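From: Lilla Erdős
To: Drornham Toy Library discussion list
Subject: Re: sorting the soft toys before the move
Date: November 2, 2018

Samran Hemmin wrote:

> Hi all,
>
> Orkura has confirmed that we can have the upstairs room as well as
> the ground floor, so the shelving question is open again. The catalog
> stands at 1,514 entries and I would like every one of them to have a
> home in the new place before we unlock the door.
>
> Board games and puzzles are easy. They come in boxes and boxes stack.
> My worry is the soft toys and the play food. At the moment they are
> all in the big bins by the window and families have to dig. Half the
> time a set goes home short and we find the missing part weeks later
> in with the puppets.
>
> Does anyone have a system that has worked? I don't mind if it is a
> lot of labor up front. I would also like to know what people think
> about washing, as I had two different answers at the last meeting and
> I wrote both of them down.
>
> Samran

Samran, I have been waiting for somebody to ask this for so long! Sorry in advance for the length. Get a cup of tea.

I spent most of April helping my sister-in-law set up the toy shelves at the Esis family center, and they started exactly where we are now, with bins you could lose a small child in. By the time we finished I had come around completely on a few things I used to argue against on this very list (some of you will remember the ziplock debate, and I take back about half of what I said).

The biggest change was giving up on sorting by what the toy is made of. We have always had "wood," "plastic" and "soft," and it makes sense to us when we are putting things away, but no child has ever walked in and asked to borrow something soft. They want the doctor things, or the farm, or they want to play restaurant. At Esis we put everything for one kind of play on one set of shelves, whatever it was made of, and the difference in how long families stayed and browsed was wonderful to see. Kids went straight to a shelf and started pulling things out, and then they started putting things together that we would never have put together ourselves. One little girl ran a hospital for vegetables for an entire morning.

So my suggestion for the new rooms, going around from the stairs:

1. Pretend play, all of it together

Kitchen, store, doctor, dress-up. I would give this the whole long wall downstairs, because it is what gets borrowed most and it is what people with strollers come in for. Plush food goes right in with the pots and plates. Please let's not put it with the teddy bears again! The plush pieces are the ones I would push hardest, especially for the under-threes. They are quiet, they don't hurt when they get thrown, and the good ones have something to do. A banana with a peel that opens is worth ten that are just banana-shaped. Children will peel and unpeel for ages, and you get a lot of talk out of it (open, close, more, all gone, yuck).

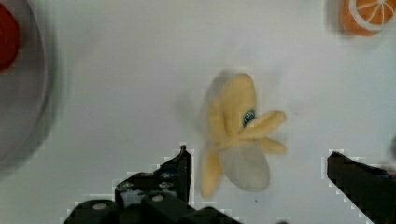 2. Building and vehicles

Upstairs if the floor is as good as Orkura says it is. Train track needs room to spread out and I would rather it spread out somewhere the babies aren't crawling. The Kofler blocks are heavy, so bottom shelf only, and I think we should split that giant set into two loans. It has never once come back without somebody complaining about their arms.

3. Babies and sensory

Close to the door, near the changing table, low down. Rattles, cloth books, the nesting cups. I would keep this small on purpose. People with a six-month-old want to grab two things and go home before the nap window shuts.

4. Animals, dolls and puppets

This is where the teddy bears live. Puppets on hooks, please, please, please. They look so much better hanging up, and the ones in the bin never get borrowed because all you can see is the backs of their heads. I borrowed the crocodile last winter purely by accident and we had it for three renewals.

5. Games and puzzles

As Samran says, they stack. Spines out, age on the spine in big numbers.

Now the missing pieces. What worked at Esis was a drawstring mesh bag for every set, with a tag sewn into the seam (not tied on, tied tags last a week) giving the catalog number and how many pieces should be inside. We kept sets small. Anything over 12 pieces got broken up into two, and once we did that the checking in went so much faster that we stopped dreading it. A parent can count to 12 at the desk with a toddler on one hip. No parent can count to 40. If something is missing, the bag goes on a hook behind the desk and gets its own little slip, and it can still be borrowed, it just says so on the slip. We used to pull incomplete sets off the shelf and then they sat in the back for a year, which seems a shame over one felt carrot.

We would need a lot of bags. I did a rough tally from the catalog printout and I think we could start with the pretend play sets only and add the rest as we go. My neighbor sews and has already said yes, provided we bring her the mesh and do not rush her.

On washing, here is my vote, so Samran can write down a third answer. Plush goes in the machine in its mesh bag, gentle cycle, with the tag and everything, after each loan if it is for under-threes and otherwise when it looks like it needs it. Air dry on the rack. I don't like the dryer for anything fuzzy; it goes flat and scratchy and the kids can tell. Anything with a squeaker or a battery box gets wiped by hand and I would put a dot of red thread on the tag so that whoever is on laundry doesn't have to feel around for it. We did have one singing duck go through a full cycle at Esis. It still sings, but lower.

One more thing, and then I'll stop. Could we have a display shelf near the entrance, at kid height, with just 7 things on it, changed every week or two? Full shelves make people's eyes slide right past. I would love to take this on if nobody else is desperate to. I have ideas for themes already (breakfast, things with wheels, everything orange) and I'm happy to trade it for my turn on the overdue phone calls, which I am terrible at.

Samran, when do you get the keys? I can come and measure the long wall whenever you like, and I have a good tape measure and a car with the seats down. If anybody else wants to come along and argue about hooks, please do.

Lilla

P.S. Does anyone still have the box of spare dice and counters? It was under the desk in the summer and I promised it to the games shelf.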